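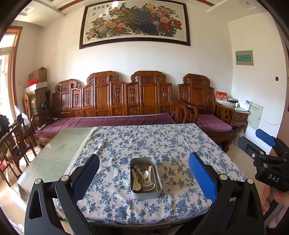 Flikby Ledger Pilot: Progress Report to the Kusow Fund
Oct 31, 2020

Where the work stands

The grant pays for a small payment ledger that lets market traders in Plestside settle with their suppliers in a dollar-backed token. The work started in April. The ledger is running, the wallet app is in its second version, and the first group of traders has been using both for daily purchases. Cash-out to bank accounts works but is slower than we promised in the proposal.

Traders and suppliers

We planned for 80 traders by this point and have 70. Most of the shortfall is in the produce section, where several stalls closed over the summer. Ten suppliers accept the token, as planned. The supplier side matters more than we expected, as a trader whose main supplier is not signed up has little use for the wallet. We have moved two weeks of outreach time from traders to wholesalers for this reason.

Transfers are capped at $300 per day for each wallet. Traders have asked for a higher cap before the holiday season. We would like to keep it where it is until the audit is finished.

Reserve and custody

All tokens in circulation are matched by dollars in a separate account. Wieser holds the signing keys under the custody agreement you approved, and checks the reserve balance against the ledger every Friday. One check in the summer did not match. The cause was a batch of redemptions posted twice on our side. The entries were reversed the same day, no trader lost money, and the posting step now rejects duplicate batch numbers. No customer funds are lent, staked or used for anything else.

Problems and delays

Cash-out was meant to take one business day and is taking up to three. The bank reviews each file by hand and has not agreed to a shorter process. We are in talks with a second bank, but there is no signed agreement to report.

The outside audit of the ledger code is behind schedule. The auditor has the full code and our answers to the first set of questions. We also need to rewrite the lost-phone instructions, which account for more than half of the help requests.

Next period

Finish the audit and send you the full report.
Sign with the second bank or tell you why we could not.
Reissue the wallet guide with a new section on lost phones.
Bring in the remaining traders from the waiting list.

Budget

Spending is within the approved total. We ask to move the unspent travel money to the audit line. A revised budget sheet is attached for your signature.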